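Review: Trillow in-sink dish rack
Product assessment by Illia Yurchenko, Briron Kitchens and Fittings Bulletin
10 January 2018

7 comments
30 shares

The Trillow is a wire dish rack intended to stand inside a sink, leaving the worktop free. Briron assessed it over a period of 13 weeks in the staff kitchen at Enero House, where plates are washed by hand or placed in the dishwasher according to the load. The rack was supplied by Melnychuk at the usual trade price, and no payment was received for this review.

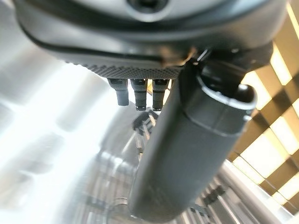
Assembly requires no tools. The rack weighs 600 grams and can be lifted out with one hand when the full basin is needed. Dinner plates were held securely, including those with a deep rim, and did not slide when a neighbouring plate was removed. Bowls were less satisfactory. Wider bowls occupied several spaces and tended to lean, and members of staff generally preferred to dry these with a cloth.

The position within the sink is the chief advantage. Water drains directly into the basin, and no tray has to be emptied. Users should note, however, that the rack reduces the space available for washing, and it cannot be recommended for a small single sink.

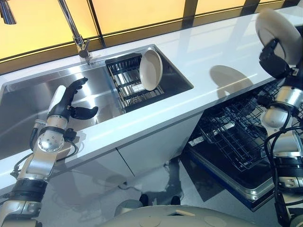 A cream plate upright in the black wire rack, with the dishwasher open below the counter.

The coating showed no rust at the end of the period. Slight wear was recorded at two of the lower corners, and the feet required regular cleaning to remove limescale. Replacement feet are not sold separately at present. Melnychuk has informed us that a set will be offered from May.

Rating: 7 out of 10. Recommended for kitchens with a medium or large sink.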